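Ditent 양팔 키트 사용기: 식탁 치우기, 이제 맡겨도 될까

2020년 2월

저는 집안일 중에 식탁 치우는 일을 제일 싫어합니다. 설거지는 음악 틀어 놓고 하면 그럭저럭 할 만한데, 접시 옮기고 부스러기 쓸고 선반 제자리에 돌려놓는 그 자잘한 과정이 매번 귀찮더라고요. 그래서 Ditent 양팔 키트를 만져 볼 기회가 생겼을 때 제일 먼저 떠올린 것도 식탁이었습니다. 공장에서 나사 조이는 시연은 영상으로 질리게 봤으니, 저는 흙 묻은 상판하고 접시를 주고 싶었어요.

Ditent는 테이블 양옆에 팔을 하나씩 다는 키트입니다. 제가 써 본 건 Ilska 공용 작업장에 설치된 것이고, 11월에 처음 전원을 넣어 본 뒤로 틈날 때마다 가서 붙잡고 있었습니다. 빌려 쓰는 입장이라 분해까지는 못 해 봤지만 접시는 정말 원 없이 옮겼습니다.
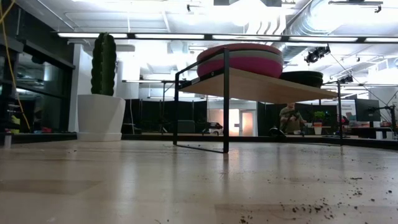 탁은재

화분 흙 같은 짙은 색 부스러기가 밝은 나무 상판 오른쪽에 흩어져 있으면 사람은 별생각이 없죠. 행주 한 번이면 끝이니까요. 로봇한테 시켜 보면 이게 얼마나 고약한 일인지 바로 알게 됩니다. 한쪽에는 조금 뭉쳐 있고, 가장자리로 갈수록 드문드문하고, 조명이 상판에 번들거리면 알갱이 경계가 흐려집니다. 게다가 낮은 선반이 한가운데 버티고 있으니 팔이 지나갈 길도 돌아가야 하고요. 저는 이 조합이 마음에 들어서 시험 과제로 쭉 썼습니다. 실제 식탁이 딱 이렇잖아요!

설치와 첫인상

키트 가격은 3000달러입니다. 가전으로 치면 비싸고, 팔 두 개에 컨트롤러까지 들어간 물건으로 치면 꽤 용감한 가격이에요. 조립은 작업장 쪽에서 이미 해 둔 상태였는데, 한쪽 팔을 뗐다가 다시 다는 작업은 옆에서 거들어 봤습니다. 볼트 위치가 잘 잡혀 있어서 생각보다 금방 끝났고, 다시 단 뒤에 원점을 맞추는 것도 메뉴에서 순서대로 따라가면 됩니다.

설명서는 337쪽입니다. 저는 이런 걸 처음부터 끝까지 읽는 편이라 즐거웠지만(네, 그런 사람도 있습니다) 급한 분은 안전 장과 그리퍼 장만 먼저 보세요. 특히 그리퍼 장은 그림이 좋습니다. 손가락 끝이 어느 각도에서 얇은 물건 밑으로 들어갈 수 있는지 단면으로 보여 주는데, 접시를 다룰 분이라면 여기서 시간을 많이 아끼실 거예요.

배선은 아쉽습니다. 케이블이 많고, 길이가 애매합니다. 팔이 크게 도는 동작을 넣을 때마다 선이 어디로 가는지 눈으로 한 번 더 확인하게 돼요. 정리용 클립이라도 넉넉히 넣어 줬으면 좋겠습니다.

동작 가르치기

프로그래밍은 Skando라는 소프트웨어로 합니다. 버전 2부터 팔을 손으로 잡고 움직여서 자세를 저장하는 기능이 들어갔는데, 저는 이것 하나만으로도 키트를 다시 봤습니다. 코드를 치기 전에 일단 손으로 끌어다 놓고 저장, 또 끌어다 놓고 저장. 처음 해 보면 좀 신납니다. 팔이 묵직하게 따라오다가 손을 떼면 그 자리에 딱 멈추는 느낌이 참 좋아요.

저장한 자세를 이어 붙이면 기본 동작은 금방 나옵니다. 왼팔이 접시 가장자리를 잡고, 들고, 선반 위로 옮기고, 놓고, 물러난다. 여기까지는 첫날에 했습니다. 문제는 접시가 조금만 다른 데 있으면 같은 동작이 허공을 집는다는 거죠. Skando에 카메라로 위치를 보정하는 기능이 있기는 한데, 색이 뚜렷한 접시는 잘 찾고 색이 어두운 접시는 그림자하고 자꾸 헷갈렸습니다. 조명을 바꿔 보니 나아졌다가, 오후가 되니 또 나빠졌다가 했고요. 결국 저는 접시마다 인식 기준값을 따로 저장해 두고 썼습니다. 번거롭지만 그렇게 하니 꽤 안정적이었어요.

양팔 사이의 간섭도 기본으로 확인해 줍니다. 두 팔이 같은 공간에 들어가려고 하면 한쪽이 기다리는데, 너무 얌전하게 기다려서 둘 다 멈춰 있을 때가 가끔 있습니다. 그럴 때는 우선순위를 직접 정해 주면 풀립니다. 설정 메뉴 꽤 깊은 곳에 있으니 미리 찾아 두세요.

접시 옮기기

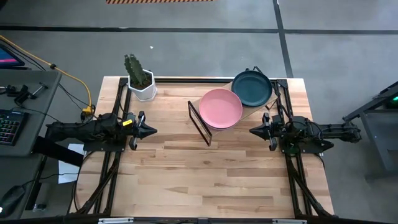

낮은 선반에 올린 분홍 접시와 짙은 청록색 접시. 양옆이 로봇팔 자리.

접시는 제가 제일 기대했고, 제일 재미있게 한 과제입니다. 결론부터 적자면 한 장씩 옮기는 건 합니다. 그것도 보기 좋게 합니다. 테두리가 살짝 올라온 접시는 그리퍼가 물기에 좋은 모양이라, 각도만 맞으면 망설임 없이 집어 올려요. 처음 성공했을 때 혼자 박수를 쳤습니다.

어려운 건 놓는 쪽이었습니다. 좁은 선반에 접시 두 장을 붙여 놓으려면 두 번째 접시가 첫 번째 접시를 밀지 않아야 하는데, 사람은 손끝에 닿는 느낌으로 그걸 알아채지만 이 그리퍼에는 그런 감각이 거의 없습니다. 모터 전류로 힘을 짐작하는 정도예요. 그래서 살짝 닿는 건 모르고 지나가고, 제법 세게 밀고 나서야 멈춥니다. 저는 마지막 구간 속도를 확 낮추고 놓는 높이를 조금씩 내려 가며 맞췄습니다. 이 조정을 하고 나니 접시끼리 밀리는 일이 눈에 띄게 줄었어요.

접시가 선반 바깥으로 좀 나가게 놓이는 것도 흔합니다. 떨어질 만큼은 아니어도 보고 있으면 손이 먼저 나가려고 합니다. 깨져도 괜찮은 접시로 연습하시길 권합니다. 상판 폭이 900mm라면 팔 두 개가 움직일 여유는 충분하고, 그보다 좁은 테이블에 달 생각이라면 선반 위치부터 정해 놓고 시작하는 편이 좋겠습니다.

선반 자체를 옮기는 것도 해 봤습니다. 가는 금속 다리를 양쪽에서 잡고 동시에 드는 동작인데, 두 팔의 타이밍이 조금만 어긋나도 선반이 비틀립니다. 빈 선반은 됩니다. 접시를 올린 채로는 몇 번 해 보다가 접시가 아까워서 그만뒀습니다.

부스러기 쓸기

자, 흙입니다. 그리퍼에 작은 솔을 물려서 한쪽으로 쓸어 모으는 방식으로 했습니다. 한 방향으로 길게 쓸면 굵은 알갱이는 잘 따라오고, 고운 가루는 솔이 지나간 자리에 줄무늬로 남습니다. 두 번, 세 번 반복시키면 줄긴 하는데 완전히 없어지지는 않아요. 사람은 남은 걸 보고 그쪽만 한 번 더 쓸잖아요. Ditent는 시킨 구간을 전부 다시 돕니다. 참 성실한데 좀 답답합니다.

선반 다리 주변은 더 어렵습니다. 솔이 다리에 걸리면 팔이 멈추고, 피해 가게 하면 그 주변에 흙이 남습니다. 선반을 먼저 치우고 쓴 다음 다시 갖다 놓게 하면 되는데, 그러면 앞에서 말한 선반 옮기기를 두 번 성공해야 합니다. 단계가 하나 늘 때마다 어긋날 자리도 하나씩 생기는 셈이라, 긴 작업으로 이어 붙일수록 옆에서 지켜보는 시간도 길어졌습니다.

화분은 건드리지 않게 금지 구역으로 묶어 두었습니다. 선인장 옆에서 솔질을 시키는 건 제 심장에 안 좋더라고요. 금지 구역 설정은 Skando에서 상자 하나 그리면 끝이고, 써 보는 동안 팔이 그 안으로 들어간 적은 없었습니다. 이 기능은 칭찬을 크게 해 주고 싶어요.

다른 제품과 비교하면

작업장에 Powell의 한 팔짜리 제품도 있어서 같은 과제를 조금 시켜 봤습니다. Powell은 움직임이 더 부드럽고 조용합니다. 접시 한 장 옮기는 것만 보면 오히려 Powell 쪽이 나았어요. 대신 한 손으로 누르고 한 손으로 쓰는 일, 양쪽에서 맞잡는 일은 아예 시도할 수가 없습니다. 집안일을 하나하나 떠올려 보면 두 손이 필요한 게 정말 많습니다. 봉지 벌리기, 뚜껑 열기, 행주 접기. 그래서 저는 서툴더라도 팔 두 개인 쪽에 더 마음이 갑니다.

그래서 식탁을 맡겨도 될까

집에서 매일 쓰는 용도라면 아직은 아닙니다. 접시가 늘 비슷한 곳에 있고, 조명이 일정하고, 옆에 사람이 있을 때 됩니다. 그런 조건이 갖춰지는 작업대, 그러니까 같은 물건을 같은 자리에 반복해서 올리고 내리는 작은 공방이나 포장대라면 지금도 시켜 볼 만하다고 생각합니다. 식탁은 매끼 다르게 어질러지는 게 문제예요.

그런데도 저는 이 키트가 무척 좋았습니다. 안 되는 이유가 손에 잡히게 보이거든요. 어두운 접시를 왜 놓치는지, 솔이 왜 다리에 걸리는지 직접 보고, 고치고, 다음 날 조금 나아진 걸 확인하는 과정이 아주 즐겁습니다. 로봇을 배우고 싶은 분, 수업이나 동아리에서 굴릴 장비를 찾는 분께는 기꺼이 추천합니다. 집안일에서 해방되고 싶어서 찾아오신 분은 행주를 조금 더 쓰셔야 합니다.

좋았던 점: 손으로 잡고 가르치는 방식, 금지 구역 설정, 그림 좋은 설명서, 양팔 간섭 확인.

아쉬운 점: 케이블 길이, 약한 촉각, 어두운 물건 인식, 두 팔이 서로 기다리다 멈추는 문제.

다음에는 젖은 행주를 물려서 닦는 동작을 해 볼 생각입니다. 행주를 짜는 건 당분간 제가 합니다.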